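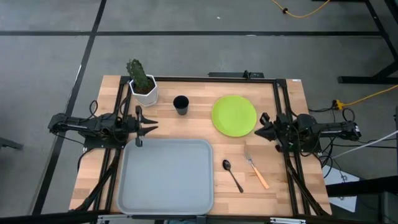
Light butcher-block grain, with a grey plastic tray.

Iltard Worktop and Table Oil

Tin sizes: small (100 ml), standard and workshop
Finish: low sheen, close to matt on beech and maple
Colour: clear, with a slight warming on pale woods
Made by: Warnent
Stocked at: our shop and by post

We have sold wood finishes for a good while now and there are very few tins we get properly excited about. Iltard is one of them! It's a plain hardening oil for kitchen worktops, dining tables, workbenches, chopping boards that live on the side, and anything else made of solid wood that gets leaned on, spilled on and wiped down every day. It goes on with a cloth, it smells faintly of nuts and orange peel, and it leaves the wood looking like wood.

If you've only ever used varnish, oiling can seem like a lot of bother. You do have to come back to it. But a varnished top that has worn through by the sink means stripping the whole thing, and an oiled one wants twenty minutes with a pad and a rag on that one patch. I know which I'd sooner do after work.

What it suits

Beech, maple, birch, ash and oak all take it beautifully. Block tops made from glued strips are what most of our customers use it on, and it's lovely to see how each strip drinks it a little differently, so the pattern comes up stronger than it was when the wood was bare. Walnut goes dark and rich with the first wipe and stays that way.

Oily timbers such as teak and iroko need more care. They don't soak up much, so wipe them over with a cloth and a little spirit first, let that flash off, and then use very thin coats. If the oil is still tacky two days later you have put on too much.

It is no good over varnish, lacquer or paint. It can't get in, and will sit on top in a sticky skin. The same goes for laminate and printed boards. If you aren't sure what's on your table, put a drop of water somewhere out of the way and leave it for ten minutes. On bare or oiled wood that's ready for another coat the spot will darken. On a sealed surface it just stays there in a bead.

What comes in the tin

The oil is a blend of linseed and tung with a touch of citrus solvent to help it soak in. There is a small amount of drier in it as well, which is what lets it set overnight in a heated room. Warnent changed the lid last November, and the new one can be got off with a coin and pressed back on by hand (the old one needed a screwdriver and a certain amount of bad language).

Tung oil is pressed from nuts, so if anyone in the house has a nut allergy please talk to us before you buy. We can send the maker's data sheet by email, and we also carry Gendex, a linseed-only oil that is slower to dry but very nice to use.

Getting the surface ready

Most of the work is here, and I would happily spend a whole afternoon on it.

Take everything off the top. Wash it with warm water and a drop of washing-up liquid, wring the cloth well, and let the wood dry overnight. A damp top will give you pale, cloudy patches under the oil and there's no way to hurry them out.

Sand along the grain. Start at 120 grit if there are rings or scratches, and finish at 180. People like to go finer and finer (I used to) but past 240 you start to polish the surface shut, and the oil has a harder time getting in. Go easy on the edges, where the corners round over before you notice.

For a top that will see a lot of water, raise the grain first. Wipe it with a barely damp sponge, let it dry, and you will feel a light fuzz when you run your palm over it. Knock that off with a worn piece of 180 and it won't come back the first time somebody puts down a wet glass.

Vacuum, then wipe with a dry cloth. Pay attention to knots and to the end grain, where dust packs in.

Putting it on

Stir the tin, don't shake it. Pour a small puddle on to the wood and spread it with a lint-free cloth in long strokes with the grain. Keep going until the surface looks evenly wet. Some spots will go dull as the oil sinks, so feed those a bit more. End grain is always thirsty and will take three helpings while the face is still busy with one.

After fifteen minutes, wipe it all off. Really all of it! It should feel barely oily under your hand. This is the step that trips people up, as it seems a shame to rub away something you've only just put on, but the oil that matters is already in the wood and the oil on top is only going to get sticky.

Leave it overnight. Rub over with a fine grey pad and do it again. Give bare wood three coats, or four by the sink. The underside wants at least one as well, so that both faces take up and lose moisture at a similar rate and the board stays flat.

You can use the top gently after the last coat has had a full day. Keep standing water, hot pans and heavy things off it for a week, and wait two weeks before you scrub it.

About the rags

Please read this bit even if you skip the rest. Cloths soaked in linseed or tung oil warm up by themselves as they dry, and a screwed-up handful of them can catch fire with no flame anywhere near. Open each one out flat and hang it outdoors, away from anything that burns, until it's stiff, or put it straight into a metal tin full of water with a lid on. Never drop one in the kitchen bin. The same goes for oily pads and the dust bag from your sander.
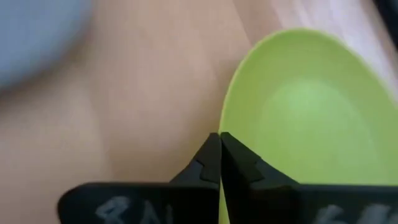 Looking after an oiled top

Day to day, a damp cloth and a little mild soap will do. Dry it after. Skip bleach sprays, cream cleaners and anything sold for cutting grease, as all of them pull oil out of the wood along with the dirt.

When water stops beading and starts to leave a dark mark, it's time for a thin fresh coat. In our own kitchen at home that's every spring for most of the top and twice a year beside the tap. A dining table can go much longer. Let the wood tell you, and don't oil it just because the calendar says so.

White rings from hot mugs usually lift with a fine pad and a few drops of oil, rubbed in with the grain and wiped dry. Black marks are a different matter. These come from iron meeting damp oak -- a tin left by the sink is the usual culprit -- and they go quite deep. Oxalic acid crystals will shift them, and we keep those behind the counter along with a printed sheet on how to use them safely.

Ink, beetroot and turmeric all stain. I've made my peace with turmeric. Sunlight from a south-facing window does fade it over a few weeks, so give it a chance before you reach for the sandpaper.

Questions we get a lot

Can I put it on a chopping board? Yes, once it has fully hardened, and do give it the whole two weeks. If you cut on a board every day you may prefer a plain mineral oil, which never sets and can be topped up whenever you like.

Will it turn my pale worktop yellow? It warms it, a bit like wetting it with water, and then it deepens slightly over the first year. For people who really want to keep that fresh-sanded look there's the Eichhorn white oil. It has a little pigment in it, and it is the best we've found on ash and maple. Try it on an offcut, as it can look chalky in open-grained oak.

Can I go over another brand? Generally, as long as the old finish was a true oil and has been washed and rubbed down. Hard wax oils are trickier. Send us a note of what's on there and we'll have a think.

How long does an opened tin keep? A year or so if the lid is pressed down well. A skin on top can be cut out and thrown away, and the oil below is fine. If it has gone thick like honey, let it go.

Do I need gloves? It washes off with soap, but I wear them. My hands smelled of oranges for the whole of one weekend and the dog wouldn't leave me alone.

Can I use it outdoors? Not on anything that lives in the rain. A covered porch bench is all right.

Which size to buy

The small tin is for boards, spoons, stools and patching. The standard tin will see a normal run of kitchen worktop through its first coats with some left for later. The workshop tin is meant for joiners and for anyone doing a big table plus all the chairs, and it works out a good deal cheaper if you'll get through it within the year.

Lesia Bilyk runs our oiling bench and will mix you up a test strip if you bring in an offcut. She has strong views on cloths (old cotton bedsheets, washed many times, cut with pinking shears) and she's right.

We also put together a starter bundle with a standard tin, two grey pads, a pack of cloths and a sheet each of 120 and 180 grit paper. The bundle price holds until December 31, 2022.

Postage and collection

Oils go by road only, so we can't send them to addresses that need a flight. Tins are packed upright in card with a plastic sleeve. If yours arrives dented but sealed, the oil is perfectly good, but tell us anyway and we'll knock something off your next order. Unopened tins can come back within a month.

For advice on a particular piece, write to Miroslava Holovko at the shop with the kind of wood, what's on it now if you know, and where it stands in the house. A photo taken in daylight helps a lot with telling beech from maple.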